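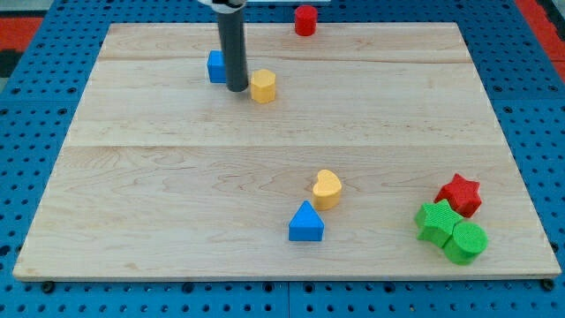

The tip of the arm beside the yellow hexagon, with the blue cube just behind it.

Pushing Blocks by Plain English: gallery

Welcome to the picture page for the Amcombe tabletop project! We wanted to know whether an arm could learn to tidy, sort and line things up from ordinary spoken requests, the kind you'd give a friend across the table ("nudge the red star over to the green one", say), with no list of fixed commands behind it. We think the answer is a cheerful yes, with a few caveats we're still chewing over.

The set is four colours and a handful of shapes: stars, cylinders, a cube, a hexagon, a triangle and a heart-like one that everybody has a soft spot for. There are no fingers on the tool, just a dark rod, so every move is a push. That sounds simple until you try to steer a star by one of its points!

A few notes to go with the photo

The board: pale maple, set on blue pegboard. There's plenty of bare wood on the left for long pushes, while the two stars and the green cylinder are bunched up on the right. Tight groups like that are the hard cases, and our favourites to watch.

The data: we recorded 3520 short runs at the Drornham lab and kept 3056 after checking. Reiko Ueda wrote the labelling guide, and it's a lovely piece of work. People described each run afterwards in their own words, so we have dozens of ways of saying "a bit to the left".

The result: we held back 200 requests for testing, all worded in ways the model hadn't met. It did best on "move this next to that" and worst on anything with "between" in it. Training on nearly 3000 runs gave us a clear jump over our first small batch, most of all for requests that name both a colour and a shape.

Next up: the Arai model, which takes corrections while the arm is moving. First tests are on Friday and we can't wait. More pictures from the Filmont bench in December.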